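Why Are Blue Jeans Blue?

Look around your classroom and you will probably see someone wearing blue. For a very long time, making blue cloth was hard work. Red, yellow and brown dyes could be made from many roots, barks and berries. Blue came from only a few plants, and the best known is called indigo.

What is indigo?

Indigo is a bushy plant with small green leaves. If you pick a leaf, you won't see any blue at all. The blue only shows up after the leaves are soaked in water and the liquid is stirred so that air gets into it. Then a dark blue powder sinks to the bottom. People dry it and keep it in lumps or cakes. 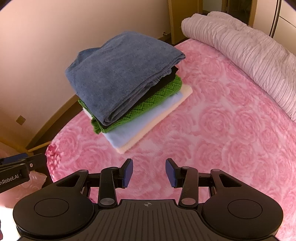
Dyers use the word "shade" for how light or dark a color is. With indigo, the shade depends on how many times the cloth goes into the dye. One dip gives a pale blue, like the sky near the ground. More dips give a deeper blue. Other things change the color too. A little gray mixed into blue makes slate blue, like the big folded piece on top of the pile, and it looks much lighter next to the black cloth under it. A very dark indigo can look almost black until you hold it up to a window.

Why do jeans fade?

Denim is woven from two sets of threads. In most blue jeans, one set is dyed blue and the other is left white. The blue dye stays mostly on the outside of the thread — the middle stays white. Each time the cloth rubs against something, a tiny bit of dye comes off. That is why knees and pockets go pale first.

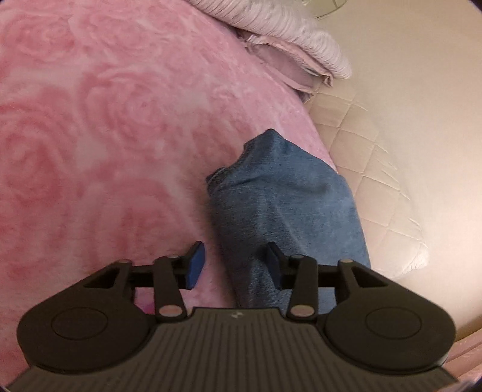
Photo: Carretero / Prustemard Picture Library

Today most indigo is made in factories. It is the same blue as the dye from the plant, but it can be made all year and costs less. Some people still grow the plant and dye cloth by hand.

Words to know

Dye: something that gives color to cloth.
Denim: a strong cotton cloth used for jeans.
Fade: to lose color slowly.
Shade: how light or dark a color is.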